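Progress report to the Probert Fund
Wurden Community Orchard and Seed Library
January 13, 2021

This report covers the period since our last update in April. The grant paid for two things: replanting the north side of the orchard on Stasuvness Road, and moving the seed library out of the Hirar building into a space with steady heat.

Replanting went ahead as scheduled. We put in 70 young trees, mostly apple with a few pears along the fence. Deer got into the lower rows in the fall and stripped the bark from 8 of them. Those will be replaced in spring under the nursery's warranty. The fence has been raised and the gap by the culvert closed with wire.

The drip line was more trouble. The first pump we bought could not push water to the top of the slope, and we returned it. The new one works but cost $790 more than the budget line allowed. We moved that amount over from printing, as agreed with your office by phone.

The seed library is now in its new room. Members borrowed 2,000 packets this season, and bean and squash ran out early. Returns of saved seed were lower than we wanted. Many people told us they were unsure how to dry and clean seed at home, so we have written a two-page guide and mailed it with the winter newsletter.

Germination testing starts next month. Older tomato and pepper lots will be tested first, and anything that sprouts poorly will be taken off the shelf.

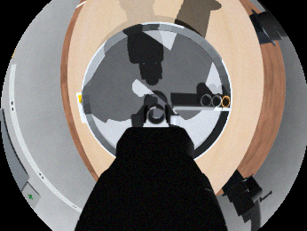
We also need to settle the question of storage. Paper envelopes are cheap but pick up damp, and the jars we have been given do not all seal. We are asking two suppliers for prices on small tins.

Still open from the work plan: the pruning class, which was put off twice, and the sign at the north gate. We expect to finish both before the next report. No change to the total grant amount is requested. Receipts for the pump and fencing are attached.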